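Dandley Relics Register

A table of objects said to have belonged to, touched, or been cast from well-known people of the eighteenth and nineteenth centuries, with what is known about where each one has been. Version 3, released 3/31/25.

What this is

The register has 231 entries. Each entry is one object: a lock of hair, a snuffbox, a camp stool, a plaster hand, a walking stick. For every object we record the claim made for it, who first made the claim in writing, and the chain of owners as far as the papers go. Most chains have a hole in them somewhere. We record the hole too.

The register began as a card index kept at the Dandley reading room. The cards were typed up over several winters and then checked against sale catalogs. It does not try to settle whether an object is genuine. Readers who want a verdict will find the evidence in the notes column and can weigh it for themselves.

Files

objects.csv — one row per object
owners.csv — one row per known owner, linked to objects by object_id
sources.csv — catalogs, letters, inventories, and newspaper notices
CHANGES.txt — corrections made between versions

All files are plain text in UTF-8. Fields are separated by commas and quoted where they contain commas themselves. Empty means unknown. A single hyphen means the question does not apply, for example the maker of a lock of hair.
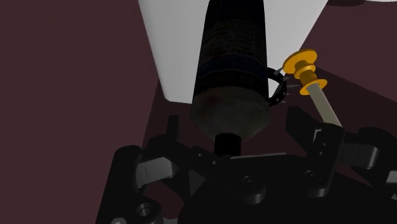
Text by Hooman Kermani
Tables checked by Jinlong Fang

Main fields in objects.csv

object_id: a number that never changes, even when an object is withdrawn.
claim: the claim in the words of the earliest source we have found, translated into English when needed. The original wording is in claim_orig.
person: the person the object is tied to. Spelling follows the first source, so the same person may show up in more than one form. Use person_key to group them.
claim_year: the year of the earliest written claim. This is often decades after the death of the person.
gap_years: the longest stretch with no record of the object at all.
grade: see the next section.
notes: free text. Some notes run to several paragraphs.

Grades

Grade 1: an unbroken paper trail from the person to the present owner.
Grade 2: one gap, with a believable account of it from someone who was there.
Grade 3: more than one gap, or a gap with no account.
Grade 4: the claim conflicts with a dated source.
Grade 5: withdrawn by the owner or shown to be a later copy.

Only 10 objects hold grade 1, and all of them are small. Large furniture does badly because it was re-covered, sawn down, or sold in sets and split up. Grade 5 rows are kept on purpose. Copies get sold again, and a buyer should be able to find the earlier finding.

Sources

The largest single source is the run of catalogs from the Etivon auction rooms, which we read in full. The Softić family papers supplied letters for a group of military items, mostly sword knots and field glasses. The Gekar inventory was used in a later typed copy. The original has not been seen by either of us, and rows that rest on it alone are marked gekar_only.

Newspaper notices were used for dates and prices but never as the only basis for a grade above 3. Local papers repeated each other freely, and the same anecdote about a general's hat turns up attached to three different generals.

Known problems

Sets are handled unevenly. A pair of pistols is one row in the early entries and two rows in the later ones. The field set_id ties them together where we caught it.

Prices are in the currency of the sale and have not been adjusted. Guineas are written out.

Two owners with the same surname and initial were merged by mistake in version 2. They are separate again, but anyone who built a table from owners.csv before this release should rebuild it.

Living owners are listed as "private" with no town. Please do not write to ask for names.

Changes in this version

Five rows moved from grade 3 to grade 4 after a parish record gave an earlier date of death. Claim_orig was added for all French and German sources. The column formerly called "story" is now part of notes.

Corrections

Send corrections with the object_id and a source we can look up. Family memory is welcome and goes in the notes, marked as such, but it does not change a grade. Corrections received after the end of December are held for the following version.

Reuse

The tables may be copied and adapted if the register is credited by name and version. Quoted letters from the Softić papers are the exception — permission for those has to come from the family.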